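대학 학점 선이수 시험, 응시료보다 중요한 것은 사전 안내
디네시 바루아 진학상담부장 인터뷰

루독 국제학교는 올해부터 대학 학점 선이수 과목의 운영 방식을 일부 변경하였다. 종전에는 과목을 수강하는 학생 전원이 학년 말 외부 시험에 응시하였으나, 앞으로는 상담을 거쳐 응시 여부를 스스로 정하게 된다. 제도 개편을 담당한 디네시 바루아(Dinesh Barua) 진학상담부장을 교내 상담실에서 만나 배경과 향후 계획을 들었다.

바루아 부장은 개편의 출발점으로 지난해 실시한 졸업생 설문을 꼽았다. 그는 “응답을 받은 졸업생이 2000명 가까이 되는데, 시험 점수를 실제 학점으로 인정받았는지 묻는 문항에서 예상보다 편차가 컸다”며 “같은 점수를 받고도 진학한 대학과 전공에 따라 결과가 달랐고, 이를 입학 후에야 알았다는 답변이 적지 않았다”고 밝혔다.

현재 이 학교가 개설한 선이수 과목은 11개이다. 학생은 한 학년에 두 과목까지 신청할 수 있으며, 담당 교사의 추천서는 더 이상 요구되지 않는다. 바루아 부장은 “추천서 제도가 학생의 도전을 막는다는 지적이 꾸준히 있었다”고 설명하면서도, 신청 과목 수의 상한은 당분간 유지할 방침이라고 덧붙였다.
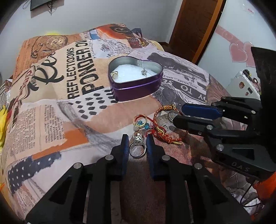
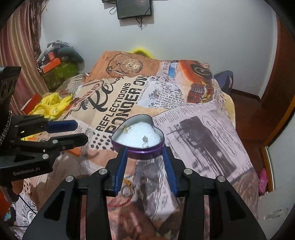 보라색 하트 모양 통과 은색 반지

응시를 선택제로 바꾸면 학업 성취가 낮아질 수 있다는 우려에 대하여는 신중한 입장을 보였다. “외부 시험을 보지 않는 학생도 교내 기말 평가는 동일하게 치릅니다. 평가 문항의 수준을 낮출 계획은 없습니다. 다만 5월에 시험이 집중되면서 수업이 문제 풀이 위주로 흐르던 부분은 조정이 필요하다고 판단하였습니다.”

학점 인정 기준에 관한 정보는 교내 진학 정보 시스템 ‘시레로(Cirero)’를 통하여 제공된다. 학생이 희망 대학과 전공을 입력하면 해당 대학이 공개한 인정 점수와 대체 가능 과목을 조회할 수 있다. 바루아 부장은 이 자료가 참고용이라는 점을 거듭 강조하였다. “대학의 기준은 해마다 바뀔 수 있으므로 최종 확인은 반드시 해당 대학의 입학 담당 부서에 하여야 합니다. 상담교사도 같은 원칙에 따라 안내하고 있습니다.”

응시료 부담에 관한 질문에는 누르콘 장학재단의 지원 사업을 소개하였다. 지원 대상으로 선정된 학생은 응시료 전액을 지원받으며, 시험 결과에 따라 지원금을 반납할 의무는 없다. 신청서는 3월 중 상담실에서 접수하고, 심사에 필요한 서류는 가정통신문으로 별도 안내할 예정이다.

학부모에게 당부할 사항을 묻자 바루아 부장은 과목 선택을 점수 확보의 수단으로만 보지 말아 달라고 요청하였다. “생물 과목을 들은 뒤 전공 희망을 바꾼 학생이 있었습니다. 시험은 응시하지 않았지만 본인은 그 수업을 가장 의미 있게 기억하고 있었습니다. 이러한 경우를 실패로 분류하지 않았으면 합니다.”

학교 측은 학년 말에 응시율과 학점 인정 현황을 집계하여 학부모 설명회에서 공개하기로 하였다. 과목별 상담 일정은 상담실 게시판에서 확인할 수 있다.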